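Patterned wallpaper with a patterned table top - does it ever work?
Asked in Home and Decorating, Stollisbridge Community Help

We have inherited a small work area with damask on every wall. The back wall is a striped one in taupe and cream, and the two side walls have a much bigger brown and beige design with large floral medallions. I've been told the "done thing" now is to layer patterns, so the suggestion is to cover the table in a pale floral as well, off-white with grey leaves and little orange flowers.

I have my doubts. Every magazine says it works and every magazine is also trying to sell me wallpaper. I have to do fiddly jobs at this table and I don't want to spend my evenings hunting for a dropped screw among the fern leaves. Stripping the walls is out, as I had a price of 153 a wall and nearly fell over. Has anyone lived with this much pattern, and not just for a photo?

Grikier
I did it in my hall and it's fine. You stop noticing after 3 weeks. Get the wipe-clean stuff, not the cloth.

Jurness61
"You stop noticing" is what people say about a dripping tap as well. I'd want to know how big the hall is and whether anyone sits down in it.

That said, I don't think your mix is as mad as it sounds. The walls are all in the same brown family and the table is much lighter, so your eye has somewhere to land. What usually goes wrong is two patterns of the same size and strength next to each other. A big medallion on the sides, a narrower stripe at the back and small loose sprigs on the table are three different sizes, and that gives you half a chance.

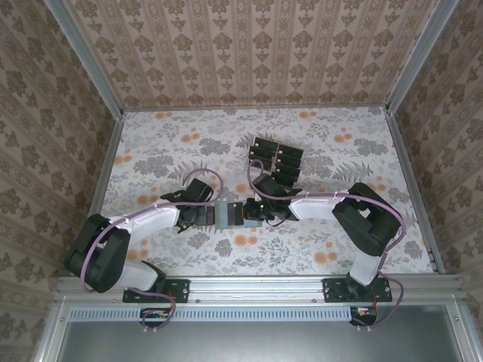

I would still test it before gluing anything down. Buy one length of the floral, tape it over the table and do a week of your normal jobs on it, including one after dark on a Friday when you're tired. Drop a few screws on purpose. My guess is that anything grey or orange will vanish and anything solid and dark will be easy to find, but my guess cost you nothing, so treat it accordingly.

If it fails, keep the floral and put a plain mat in the middle for the small parts. Don't let anyone sell you a "co-ordinating" mat. The Vigfúsdóttir range is lovely and I can't see what it does that a plain offcut doesn't.

And get a second price for the stripping. 153 a wall might be fair or it might not, but you can't tell from one quote.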